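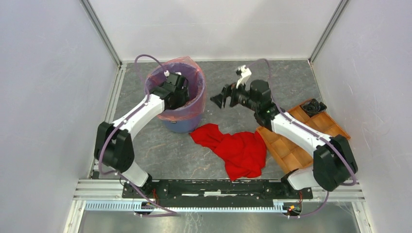

Can machines do the chores yet? Your questions

Category: Home & Workshop > Robots and Gadgets
Posted in December by the Wemora help desk
Print this page | E-mail this page

We get asked the same things most weeks so they're going on one page. Short answers. Will add to it when there's time.

So can a robot do my housework or not?
Bits of it. Slowly. Picking things up and putting them down, yes, if they're within reach and there's decent light. A whole room start to finish – no, not without someone stood by.

Which jobs are closest?
Bin jobs, sorting small parts into trays, moving soft stuff from A to B. A bin with a bag in it, a red cloth on the floor, a tray with compartments. That's the level. Sounds easy, your six year old would be done before the arms had warmed up.

Why is cloth so hard?
Never the same shape twice. A mug is a mug. A cloth gets bunched up, has a corner sticking out, folds hide other folds. The gripper has to pick a spot and hope. Folding is harder again. Paltis (our two-arm bench kit) will pick up a tea towel most times, fold it well now and then.

And bin bags?
Thin, slippery, see-through, and they stick to themselves. Cameras don't like see-through. Getting a bag over the rim is a two-handed job for most people and it's a two-handed job for a robot as well. Taking a full one out and tying it – we don't offer that and wouldn't trust anyone who says they do at this price.

Do I need two arms?
For trays and sorting, one will do. For bags, cloths, lids, anything you'd hold with one hand and work with the other, get 2. They do need setting up so they dont bump each other.

What does it cost?
Paltis with both arms is £2,795. Base plate and cabling included, delivery isn't. Table not included either, people do ask.

Is it any use in a small workshop?
More than at home, to be fair. Things stay where you left them. Carrasco Joinery have had one on screws and offcuts for 11 months and they've kept it, which tells you something. It still gets stuck when two screws are tangled. Someone walks over and sorts it out.

Can it learn my own jobs?
Yes, with patience. You show it, over and over, moving things about a bit each time. Vamlow is the software for that and it comes with the kit. Allow a couple of evenings for a simple job and longer for anything floppy.

Is it safe with kids or pets about?
Keep them away while it's running. The arms aren't strong but they pinch, and they don't look where they're going. Walls round the work area are a good idea, they also stop things rolling off.

How long is the guarantee?
2 years on motors. Gripper fingers wear out and aren't covered. Cables neither if you've trapped them, so leave plenty of slack.

Should I wait?
If you want the washing up done, yes wait. If you like tinkering and dont mind picking the cloth up yourself half the time, no need.

Print this page | E-mail this page
Tags: robot arms, chores, sorting, workshop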